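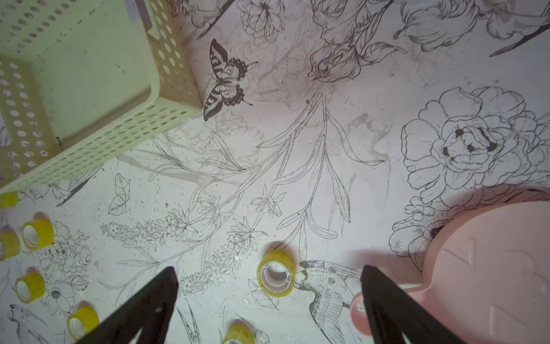 I've got a spreadsheet open as I write this, and it has been open, more or less, since May. It started life as a shopping list. One arm, one gripper, one small camera for the wrist, a table to bolt it all to. I put it together in an afternoon, felt very pleased with myself, and added a line at the bottom called "bits". Reader, the bits have eaten me alive!

We're a small packing business, Skullinico by name, and we send out craft and stationery orders from a unit that was never really big enough. A lot of the day goes on picking things up and putting them in other things. Tape rolls into baskets, lids onto tubs, tubs into boxes. It's not hard work but it's endless, and when I first started talking about getting an arm to take on a bit of it, everyone had the same picture in their heads: it arrives, you plug it in, off it goes. I had that picture too, if I'm being fair.

So this is really a piece about money, and about what I'd put on the list if I were starting again tomorrow.

**The arm is the easy line**

Buying the arm itself was oddly relaxing. You ring round, you get quotes, you compare reach and payload and warranty, and you pick one. We looked at two in the end, one from Midix and one from Imex. They were close enough on paper that I spent a whole weekend going back and forth over details I no longer remember. What settled it was delivery. Midix could get theirs to us before the summer rush, so Midix it was.

What I hadn't thought hard enough about was the end of the arm, the part that does the touching. I'd budgeted for one set of gripper fingers, as though fingers were like legs on a chair and you only ever needed the ones it came with. Narrow pointed ones are lovely for small stuff that's sitting with a bit of space round it. Give them something wide and flat, a big plastic lid for instance, and you start wanting a different shape altogether. We've now bought two extra sets, and I keep a third on the wish list.

If you take one thing from me, put the fingers on their own line, and make it a generous one. Then ask the supplier how long a swap takes, and whether you need a special tool, and whether the special tool is in the box. (Ours wasn't. It was £16, plus postage, plus several days of waiting with an arm that couldn't do anything.)

**Boring things to practise on**

Then there's the stock you use for trying things out. I'd assumed we would simply borrow from the shelves, and we did for a while, until I noticed that we were quietly turning saleable goods into scruffy goods. Tape gets crumbs stuck to it. Baskets pick up scuffs. You can't very well send those to a customer.

Now we have a proper practice budget. Clear tape rolls are my favourite because they're cheap, they roll when you'd rather they didn't, and they can lie flat or lean on each other, so there's always a new muddle to sort. Baskets with holes in the sides are good too – all those openings make plenty of fiddly edges for a camera to deal with. And buy a few awkward flat things while you're at it, in colours that don't match anything else.

I went a bit mad with table coverings as well. Plain white was dull and far too kind, so I bought a length of something covered in birds and butterflies and big blowsy flowers, all black and grey lines. I wanted to know early on whether a busy background was going to cause us grief, and a few metres of printed covering is a very cheap way to ask. It's also cheered the place up no end.

All told, the practice line came to £1196 by the end of September, which made me wince. Spread over the months it's bearable. Arriving as a surprise, in dribs and drabs on the company card, it was rather less so.

**Time, the line I left out completely**

My first spreadsheet had no hours in it at all. None! I'd costed the machine and forgotten that a person has to stand next to it. Somebody lays out the rolls, runs the job, tips everything back out and lays it out again, slightly differently. Somebody wipes down the table, or means to. For us that's been up to 21 hours a week, and it had to come out of packing time.

You can pay for help, of course. We had a quote from Gachanja, who'd have done the setting up for us, and I nearly said yes. In the end I held back because I wanted our own people to know the kit properly, and I still think that was right for us. If you've got a bigger order book and less patience, I can see it going the other way. Do get the quote, though, even if you're sure you'll do it all in-house. It gives you a decent idea of what your own hours are worth, and it's sobering.

Space wants a mention too. I measured the arm's reach and the table and thought I was done. Then came the trolley for the practice bits, a spot for the laptop, a clear strip to walk round, and a shelf for the spare fingers. We lost an entire packing bench. I'd put rent against that if I did it again.

**What's on the list for next year**

I'm writing next year's budget at the moment, and it looks very different. The arm has shrunk to a modest line for servicing. Fingers, practice goods and hours are the big three, and I've asked for a second table so we can leave one job set up while we work on another. There's a small pot for lighting as well, as the afternoons in our unit get gloomy from now on and shadows creep across everything.

I've kept a line called "bits". It has a proper figure in it this time, and I've already spent some of it on tape.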